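Search this blog Search

Sleeping in a cold room: what I learned in one year

4 min read

When I moved to Hadari, I was always tired. I went to bed early, I woke up late, and still my head was heavy until lunch. I blamed the new job, then the coffee, then my age. The bedroom was the last thing I thought of.

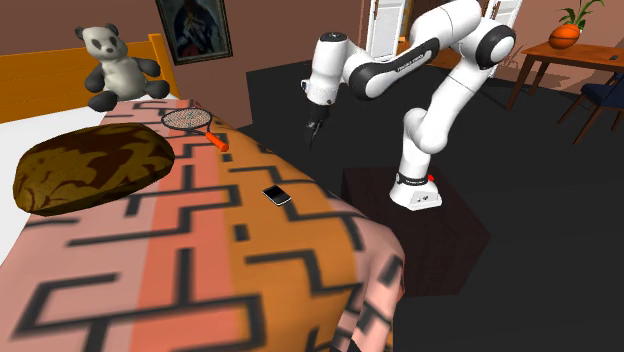
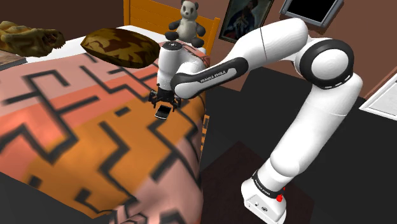

A bed takes up a big part of any bedroom, and we look at it very little.

A reader wrote under my last post that the mattress is not so important and that I should first turn off the heating. I did not like this advice, because I come from a warm town and I am afraid of cold feet. But the reader, who signed only as "Grema reader", was quite sure: sleep in a cool room for 2 weeks, with good socks, and only then spend money.

So I tried it in January, the worst month for such a test. The first nights were terrible. I lay under two blankets and thought about my old apartment in Lodhi, where the radiator could not be turned off at all and we slept with the window open until spring. On the fifth night something changed and I slept until the alarm.

I still bought a mattress later. The one I wanted cost 2,354 in the shop in Mukent, and the same one was 2,122 when I asked for the older cover. I am a little proud of this, because asking for a lower price in a foreign language is difficult for me. The seller spoke very fast and I said "yes" at least once when I did not understand the question.

What I do now is simple. The heating goes off after dinner. I read for 25 minutes, always a paper book, and always something slow. My current one is a history of canals – it works very well. I wash the blankets more often than before, and I stopped eating in bed, which was a bad habit from my student years.

My feet are still cold sometimes. If you know a kind of socks that does not slide off at night, please write to me.

We use cookies to make this site work better. Accept Learn more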